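Unit 11: Setting Out a Work Room

Course notes, Interior Planning 1
Filtico Evening School, Mimonach

What this unit covers

Last time we measured an empty room and drew it to scale. This time we put furniture in it. Bring your scale drawing from Unit 10, a soft pencil, an eraser and a sheet of thin card for cutting out shapes. If you missed the measuring session, there are spare drawings of the Mac Giolla reading room in the tray by the door.

Start with the fixed things

Mark everything that can't be moved before you draw a single chair. That means doors, windows, radiators, outlets and any pipes that run along the wall. Draw the full swing of each door as a quarter circle. Students often leave this out and then find that a cabinet stands where the door needs to go.

Note which way the main window faces. A desk placed straight in front of a south window will have glare on it for much of the day. A side light is easier to work by.

Walking space

A person needs a clear path from the door to the main work surface. On your drawing, shade this path lightly and keep it free. Leave more room where two people have to pass each other, and more again where a wheelchair has to turn. The tables at the back of the course book give the widths we use. Learn where to find them – you don't need to know them by heart.

Chairs take up more floor than their own outline. Draw each one twice, once pushed in and once pulled out.

Placing the main table

There are two usual choices. A table against the wall saves floor and puts outlets within reach, but only one long side can be used. A table out in the room can be reached from all sides and takes up far more space once the walking room is added. Power is also harder to bring to it, and a loose cable across a path is a fault in any plan you hand in.

Cut your table from card and try it in at least three positions before you settle. Write one line about each.

Floors

Plank floors have a direction. Boards that run away from the door tend to make a room look longer, and boards that run across it make it look wider. Show the direction on your plan with a few thin lines. Filling in every board makes the drawing hard to read.

Exercise 13 is due at the next session. Hand in one plan and one short page of notes. The Isosar drawing program is allowed, but the first sketch must be by hand.

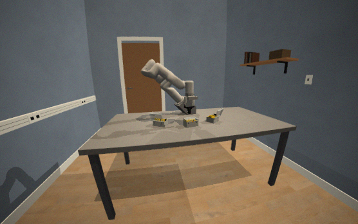
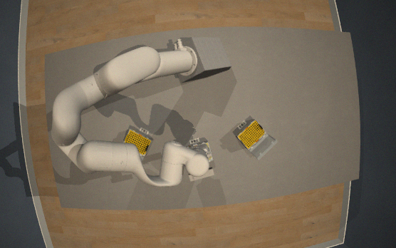
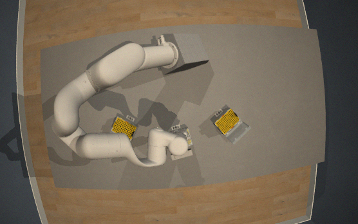
Mimonach, May

Reading for next time: chapter 12, on storage and shelving. Skip the part on built-in closets, as we come back to it in Unit 13.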